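Wash bag and laundry kit check, Duvberg house, August
Checked by: Biljana Kadrić
Rooms: 17, plus linen store

We use cookies to give you the best experience on our site. Accept all | Manage settings

1. Linen store door, closes on its own. OK
2. Shelf fixings. OK, top one tightened
3. Detergent locked away. NO. Key left in the lock again, 2nd time this month. Moved to hook in office.
4. Dryer lint filter. Cleaned, was bad. Needs doing every load pls, not when someone remembers
5. Plug and lead, iron. OK
6. Mesh wash bags, zips and seams. See below

Bags: went through the whole lot, 128 in use. Run the zip end to end twice, then feel along the seam on the inside. Any teeth missing or pull gone = out, don't put it back in the pile for "later". Loose pulls catch on the drum and we've already had one repair bill from Pavlović for that.
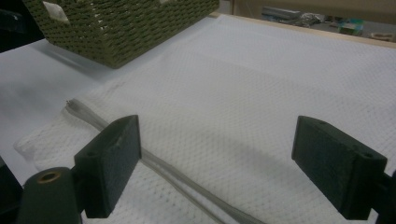
Lay them flat to check, you miss things if you hold them up. Seam by the zip end goes first, esp on the older Flemari ones. Small holes in the mesh can be ok for towels but not for anything with hooks or straps. Rust marks round a pull, bin it, it comes off on whites.

7. Baskets, handles and rims. Two with sharp ends sticking out, taped for now, want replacing
8. Floor by machines. Dry at 7.30, check agian after evening wash
9. Hot surface sign. Missing. Ordered
10. First aid box. Plasters low

Stock: reorder from Bostania, last order was 188 and that did us fine. Ask for the metal pulls, the plastic ones snapped.

Still to do: room 12 (guest asleep), sign, key. Biljana to recheck item 3 and initial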